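**Giving up the satellite dish – anyone else in Mulville done it?**

**pennywhistle**

Evening all. Our contract with Godilix runs out in September and I've been dithering for weeks over whether to let it go. We've had the dish since we moved in, and I do like having a proper guide with numbered channels, but the renewal letter has come and it's gone up by £8 a month (again!). My son says just get a Lelton box, plug it into the broadband and be done with it. Has anybody round here made the switch, and did you miss anything?

**oldgreycardigan**

We did it last winter and I wouldn't go back. The Lelton was up and running before the kettle had boiled, and most of what we watch is on the free catch-up services anyway. My wife was the doubtful one and now she's the one who never lets go of the remote. We worked out we'd been paying for 126 channels and watching perhaps six of them, which made me feel a bit daft, I must say.

**marshlane_tel**

I'm going to be the grump here, sorry. It's all very well if your broadband is decent, but at our end of Mulville it drops out most evenings at 8 o'clock, just when everybody sits down. The dish has given us trouble once, in a big storm, and that was that. And once you've added two or three subscriptions for the things that aren't free, where's your saving gone?

**pennywhistle**

That's my worry too, Tel. I did a speed test tonight and got 21, if that means anything to anyone? I was quite pleased with it but I've no idea whether I should be!

**oldgreycardigan**

21 is plenty for one telly, Penny, and probably for two. You'd only notice if the whole family was at it. Tel, I take your point about the cost, but you don't have to have them all at once. We take one for a month or two, watch what we fancy, cancel it and move on to the next.

**marshlane_tel**

Yes, and then you forget to cancel. Ask me how I know. I paid for one of those for most of a year on the strength of a single cookery series.

**hobnob_and_tea**

Can I put in a word for a plain old aerial? We've got a Hajdu recorder in the front room, bought second-hand for £40, and it does everything we need. No monthly bill, it records two programmes at once, and you can whizz through the adverts. Picture's lovely. I do use streaming on the tablet when I'm in bed with a cold, but for the news and the snooker I want to press a button and have it there.

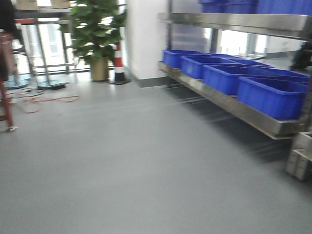 The only thing I'd say is check whether your old aerial is still connected before you buy anything, because ours had been left dangling in the loft when the dish went up and we had to have a chap out to it. He came on the Wednesday and was gone within the hour, so it wasn't a great upheaval.

**marshlane_tel**

Now that I could live with. Does the Hajdu do series link?

**hobnob_and_tea**

It does, bless it, though it sometimes gets muddled when the football runs over and you lose the last few minutes of whatever comes after.

**pennywhistle**

Oh, I hadn't even thought of the aerial! I'll send my son up the loft at the weekend. I might ring Godilix first, mind you, and see if they'll knock the £8 off – has anyone had any luck with that?

**oldgreycardigan**

Ring them in the morning and ask for the leaving department. They offered us half price for six months, and we still left.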